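Last updated: Thu 20 January

These are the questions we receive most often about the swimming hall in Drurgate. If you don't find your answer, please write to us by the form or ask at the desk. We answer letters also, but it takes longer.

## Tickets and opening

**When is the hall open?**
From Monday to Friday we open at 6.30 in the morning and close at 9 in the evening. At the weekend we open at 8 and close at 6. You must leave the water 20 minutes before closing. Please don't ask the lifeguard for five minutes more, he cannot give them.

**Is it closed in summer?**
Yes, the first two weeks of August, when we empty the big pool and clean it. The outdoor pool at Gebru stays open in this time and accepts our season cards.

**Can I buy a ticket for only one hour?**
No. One ticket is for two and a half hours, and the time starts when you pass the gate. If you stay longer, you pay the difference at the desk before you go out.

**What is the difference between the season card and the card with ten visits?**
The season card is for one person and has a photo. The card with ten visits has no name on it, so you can give it to your sister or use it for two people on the same day. It is valid for one year from the first visit – not from the day you bought it.

## Swimming

**How long is the pool?**
The big pool is 25 metres and has six lanes. The learning pool is 12 metres, and at its deepest point the water comes to 90 centimetres.

**Which lane should I choose?**
Lanes 1 and 2 are for slow swimming, 3 and 4 for medium, 5 and 6 for fast. In every lane we swim on the right side, like a circle. If somebody touches your foot, let this person go first at the wall. On Tuesday evenings the Umov club uses lanes 4 to 6, so the other three are quite full.

**Do I need a swimming cap?**
In the big pool yes, also if your hair is short. In the learning pool only for long hair. We sell simple caps at the desk.

**Can my child come alone?**
From ten years, if the child can swim 33 metres without a stop. The lifeguard will ask to see this on the first visit and then we put a stamp on the card. Younger children need an adult in the water with them, and one adult can look after two children.

## Changing rooms and lockers

**Do I need a coin for the locker?**
Not any more. Choose a locker that has its key in the door, lock it and take the key with you to the pool.
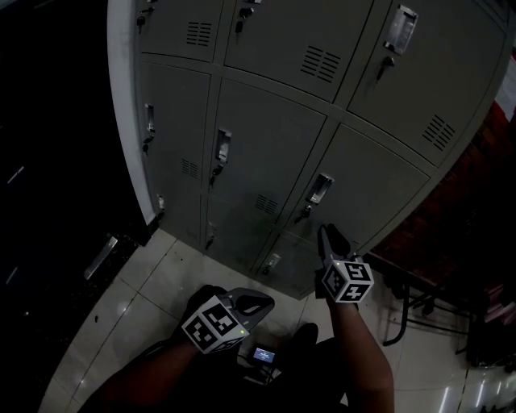
Small bags and normal clothes fit well. For a big sports bag or a winter coat please use the hooks, but don't leave your phone or money there.

**I lost my locker key. What now?**
Come to the desk and tell us the number, if you remember it, and what is inside. We open the door together with you. A new key costs 54 crowns. If the old one is found within a month, we return the money.

**Can I leave my things overnight?**
No. After closing we empty all lockers and put the things in bags behind the desk. We keep them for 14 days. Wet towels we keep only for three days – I think you understand.

**Where can I dry my hair?**
There are dryers in the corridor after the showers. You may use your own dryer too, but only at the sockets beside the mirrors.

## Getting here

**Is there parking?**
Yes, behind the building, from Gralance Street. The first two hours are free if you type your number plate at the machine by the entrance. Bicycles stand under the roof on the left side.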